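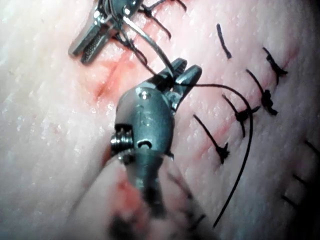

1/ Notes on simple interrupted closure of a straight incision, written up from the Kistwood suturing log. The log has 42 closures in it so far. Black thread, curved needle, every stitch tied and cut before the next one is started.

2/ Needle grip first. Hold the curve a little past halfway from the point, towards the thread end. Too near the thread and the needle bends on entry. Too near the point and there isn't enough length left to come out on the far side.

3/ Entry is square to the surface. Then rotate and let the curve do the work. Most of the torn edges in the Clernemitz entries were put down to pushing in a straight line.

4/ Bite width on one side should match bite width on the other, and so should depth. An uneven pair leaves one lip sitting higher, and tying harder makes it worse.

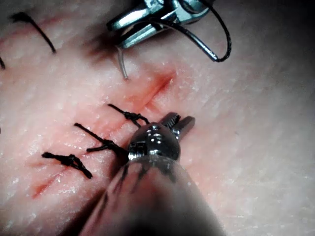
5/ Why interrupted stitches and not one continuous run?
Each stitch holds independently. If one knot slips or has to come out, its neighbours keep their tension and only that stitch is redone. The cost is time and thread.

6/ Spacing: the working rule at Drovville is that the gap between stitches equals the full width of one stitch, entry to exit. Wider than that and the edges part between knots. Closer adds holes and very little strength.

7/ Tension: edges touching, no more. If the surface puckers or blanches on either side of the knot, cut it and start that one again. Don't try to ease it.

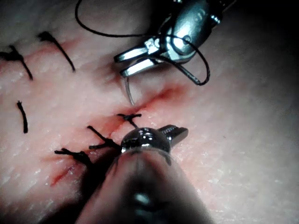 8/ Thread management takes up more of the log than knots do. Pull through until the short tail is left, then park the slack well to one side of the cut. A loop lying over the next entry point will be caught sooner or later.

9/ Knots: first throw laid flat, second in the opposite direction, third as the first. Pull the ends level with the surface. Lifting them upwards locks the knot before it has seated.

10/ Tails: leave enough to find at removal, trimmed so that they don't reach the next stitch. Knots all go to the same side of the incision. Mine still wander, see closures 2 and 42.

11/ Lagman table columns, as asked: bite width left, bite width right, gap to previous stitch, throws, redone y/n. The sheet stops at 3,000 rows. I total it every 50 stitches and write the redo rate at the foot of the page.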